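Havano Tidy Arm: Your Questions

What does the Havano do?
It picks light litter up off the floor and drops it in a wastebasket. Plastic film, empty bags, paper, packaging, that sort of thing. We've been at this since May and we still grin when a crumpled bag goes in on the first try!

What kind of room does it need?
An ordinary one. Hallways, workrooms, the narrow strip between a bench and a wall (our favorite test, because there's so little room to swing the arm). Tile is easiest. Thick rugs are harder, and we're working on that.

Do I need a special wastebasket?
No. Any open-top basket is fine, with or without a liner. Fold the liner well over the rim so the gripper doesn't snag it. 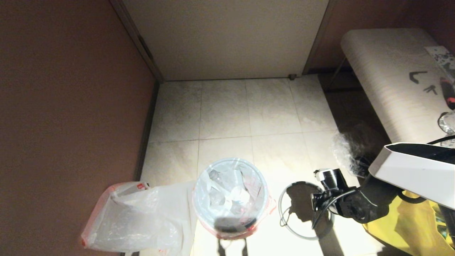 Lids are a different story. The Havano can't work a pedal or a swing top yet, so leave those off for now.

Can it handle clear plastic?
Mostly, yes. Clear film was our big headache for months, and the Aton update made a huge difference. In our last round of 400 pickups with clear film, 87 percent went in without help. Shiny floors in strong sun still bring that down.

What about cables?
Move them if you can. It's trained to leave them alone, but a loose loop under a bag can come up with the bag.

How heavy can things be?
Up to 2 pounds. Please, no glass.

Can I try one before I buy?
Yes, please do! Bezawit Derese runs the demos at our Dikdale shop, and you're welcome to bring your own trash. Ask for room Feyisa at the front desk.

Where do I report a bad pickup?
Use the form on the support page. We've had more than 3647 reports so far and we read them all.

Last updated Oct 26, 2022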